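Frandsen Road Shared Workshop
Equipment Planning Group
Minutes of meeting held Sep 13, 2019

Chair: Grethe Kjærgaard
Minutes: workshop office
Apologies: two received, both from the kitchen program
Quorum: met

1. Minutes of the last meeting

Accepted as circulated, with one correction. The June minutes said the lift table had been "disposed of". It was moved to the back store and is still ours. The office will fix the asset list to match.

2. Matters arising

The new circuit in the east bay is in and the certificate has been filed. Everyone was very happy about this one, as it has held up almost every item on the wish list for the past year. Grethe thanked those who put up with the extension leads in the meantime and asked that the leads now go back to the stores cupboard, coiled and labelled.

The quote for repainting the floor lines has not come back. Carried forward.

3. Two-arm work cell: where we are up to

Most of the meeting went on this item.

Grethe reported on the planning work for the two-arm cell, and said she had not enjoyed a piece of planning so much in years. The idea remains as agreed in June: a pair of arms facing a shared bench, each with a multi-fingered hand, set up for light handling of food and small household goods. The kitchen program wants it for packing and plating trials. The training program wants it so that students can work on something where both hands matter, which our single arm has never allowed.

The group went over what the simulation has been telling us before any money is spent. The bench layout has been modelled with a tray, a plate and a few small items, and the arms have been moved through the reaches we expect to need. Several people said how much easier it was to argue about bench depth with a layout on the screen. The last time we bought a bench we did it with masking tape on the floor, and we still walk sideways past the result.

Points raised about the layout:

Bench depth. The forearms are bulkier than the catalogue drawings led us to expect. When one reaches up the bench it passes over whatever is sitting near that side. A deeper bench would help, but then the far end of a tray becomes a stretch. It was agreed to price both depths and try both in simulation before choosing.

Tray position. A tray set on an angle between the arms was liked by the kitchen program, who say it is closer to how things land on a real bench. The training program would prefer it square for beginners. Both can be had, provided we do not buy a fixed tray holder. The holder (item 7 on the old wish list) is struck out.

Surface. The simulated bench has a marble top with grey veining. There was a lively discussion over whether we should budget for stone. It would be heavy and dear, and the trolley could not take it. A patterned laminate would give us the visual variety at far less cost, and could be swapped when it gets scratched. Agreed to ask for samples in a plain colour and in a stone pattern.

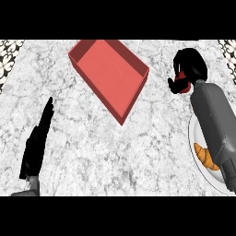 Hands. The group then turned to whether we need multi-fingered hands on both arms from the first day. Grethe put the case for both, with some energy. A hand that can close around a small, shiny item and also manage a pastry without crushing it would open up a lot of work for us, and having the same hand on each side means one set of spares and one set of lessons. The case against was cost, plus the fact that a plain two-jaw gripper would cover a good share of the packing work. After discussion the group came down in favour of matching hands, subject to the spares price in item 4.

A question was asked about how far the simulation can be trusted on soft goods. Grethe said it is very good for reach, clearance and where to put things, and weaker on how a soft item gives under the fingers. She would not want anyone to choose a fingertip material from it. We will need bench time with real pastry for that, and there was no shortage of offers to help.

4. Supplier responses

Three suppliers were approached and all have replied, which is a record for us.

Condoder. Supplies the arms and the hands together. The most complete reply by a long way, with cable lengths, mounting plate drawings and a service schedule. Delivery is slower than we would like. They will lend a single hand for a trial if we pay freight both ways.

Wotska. Arms only. Good price and a shorter wait. We would have to source the hands ourselves and do the fitting, and their reply did not say who is responsible if the two will not talk to each other. The office is to ask that question again in writing.

Zusico. Hands only. These would fit the Wotska arms with an adaptor plate. The fingertips are sold as a wear item and come in at $441 a set. People were pleased to have a firm figure at last. It was noted that with two hands the cost doubles each time they are changed, and that we do not yet know how long a set lasts in food work.

The group's feeling was that Condoder is ahead, and that the loan hand is too good an offer to pass up. Moved that the office accept the loan and pay the freight out of the small equipment line. Carried, all in favour.

No supplier is to be told that it is preferred at this stage.

5. Budget

The office tabled the equipment budget for the year. The main changes from the June draft:

The arms and hands stay on the capital line. The bench, lighting and guarding move to fit-out, where they should have been all along.

A spares line has been added. It covers fingertips, one spare cable set and cleaning covers. There was strong support for this. We have bought machines before without a cent put by for parts, and the label printer sat idle for a whole term over one roller.

Training time has been added as a cost of its own. Staff learning the new cell will be off other duties, and the kitchen program asked that this be shown openly so it does not come as a shock to the rosters.

The simulation computer is already paid for and stays where it is.

There was a question about leasing. The office will get a leasing figure from Condoder for comparison, but Grethe pointed out that the grant conditions favour outright purchase and she would need to check the wording.

Moved that the budget be adopted as a working draft, with final figures to follow the loan trial. Carried.

6. Space and safety

The east bay is the agreed spot. The cell needs clear floor on the open side, so the offcuts rack will have to shift. The woodwork group has been warned and took it in good humour.

Guarding was discussed. The choice is between a fixed panel with a gate, and a floor scanner that slows and stops the arms when someone steps in. The scanner is neater and better for teaching, as students can stand closer and see what is going on. It also costs more. Both are to be priced, and the safety officer's advice sought before either is ordered.

Food handling needs its own cleaning routine. The kitchen program will write a first version, including what may be used on the fingertips and what will ruin them. They asked that food trials and general trials be kept to separate days until the routine has settled down. Agreed.

7. Test items for the trial

A cheerful item to finish the main business. The group drew up a starter kit for the loan hand: a shallow tray, a round plate, croissants from the kitchen program, and a mixed box of small hard items with smooth and rough finishes. The training program would like soft fruit added once the cleaning routine is in place.

It was asked whether stale croissants would do. The kitchen program was firm that stale ones behave quite differently and that fresh ones will be supplied. This was welcomed warmly.

8. Actions

Grethe Kjærgaard: run both bench depths in simulation and bring the results back; check the grant wording on leasing.
Office: accept the Condoder loan and arrange freight; write to Wotska about responsibility for fitting; ask Zusico about fingertip life in food work; chase the floor line quote.
Kitchen program: draft the cleaning routine.
Training program: list the first lessons they would want to run on the cell, in order.
Woodwork group: nominate a new home for the offcuts rack.

9. Other business

The kettle in the meeting room is to be replaced from petty cash.

Next meeting to be called by the office when the loan hand has a delivery date.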